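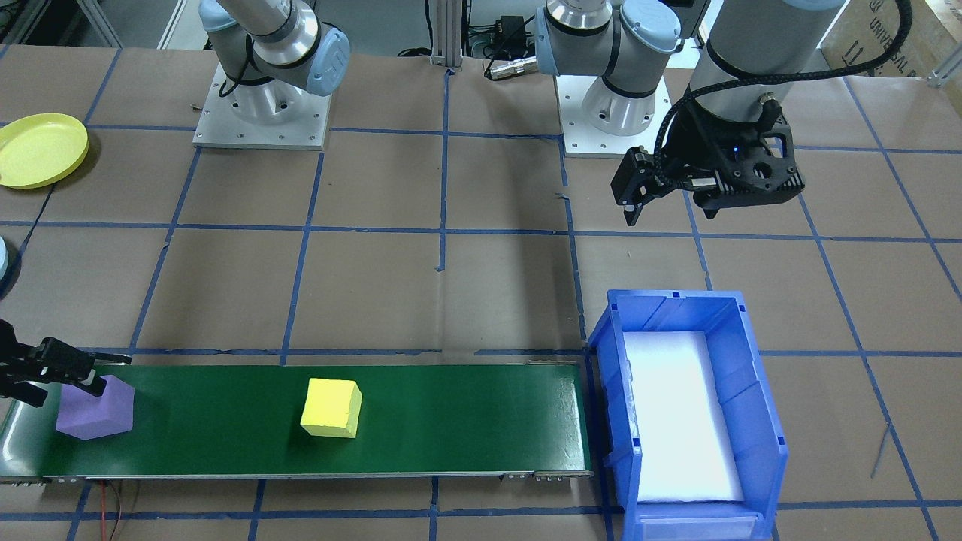
blue tape on brown paper, across the table

Thread: Painter's tape left on too long, how bad is it?

gridlockgus
OK so I need opinions before I ruin something. I taped off a stripe pattern on my dining room wall back in January, got the first coat on, and then life happened and I never went back. The tape is Mastier blue, the cheap one that comes in the six pack. I tugged at a corner last night and it took a flake of the base coat with it, maybe the size of a dime. There are 257 feet of the stuff up there (I know because I kept the receipts and did the math while feeling sorry for myself). Hair dryer? Razor? Cry?

plumb_and_level
Hair dryer, low heat, pull back on itself at 45 degrees. Go slow. Score the paint edge first with a sharp blade or you'll tear the stripe too.

oatmeal_porch
I'd skip the heat! I tried it on my stairwell and the glue went to goo and stayed on the wall when the backing came off. Then I was out there with mineral spirits for a whole evening, and the spirits dulled the finish anyway. Pulling it cold and slow worked better for me on the second half.

plumb_and_level
Sounds like you had it on high. Warm to the touch is plenty.

oatmeal_porch
It was on low lol. I do own a hair dryer.

tinroofsue
Depends a lot on the paint under it. If your base coat is Canura eggshell, that stuff takes forever to cure and it'll peel if you look at it wrong. I had it in my hallway and my kid's birthday streamers took chunks off.

gridlockgus
It IS Canura eggshell. Ugh. Same can I used in the bathroom.

tinroofsue
Sorry!! Then plan on touch-ups no matter what. Save whatever's left in the can.
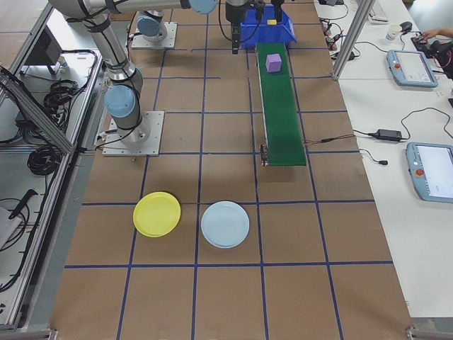

tape squares on a big brown mat, seen from up high

bentnail_809
Since we're talking tape, I'm laying out a grid on my basement floor to test tile patterns before I spend real money. Brown builder's paper down first, then tape on top of the paper, so nothing touches the concrete. If it goes wrong I roll the whole mess up. Wish I'd thought of it before I did the laundry room, where I put tape straight on the sealer and I'm still finding bits of it.

oatmeal_porch
Paper first is smart. Does it stay flat though? Mine always bubbles up in the middle.

bentnail_809
Roll it out the night before and put paint cans on the corners. The Gilari paper is heavier and behaves better, but they want $637 for the contractor pallet and I needed one roll, so I split a pallet with my brother-in-law and two of his neighbors.

plumb_and_level
Mustonen sells single rolls. Way cheaper.

bentnail_809
Their single rolls tear when you kneel on them. Hard pass.

gridlockgus
Update: did one stripe. Scored it, low heat, slow pull. Three flakes, all small. Did the next one cold and got two flakes but a much cleaner edge. So you're both right and I still have most of a wall to go. Touch-up brush is soaking now.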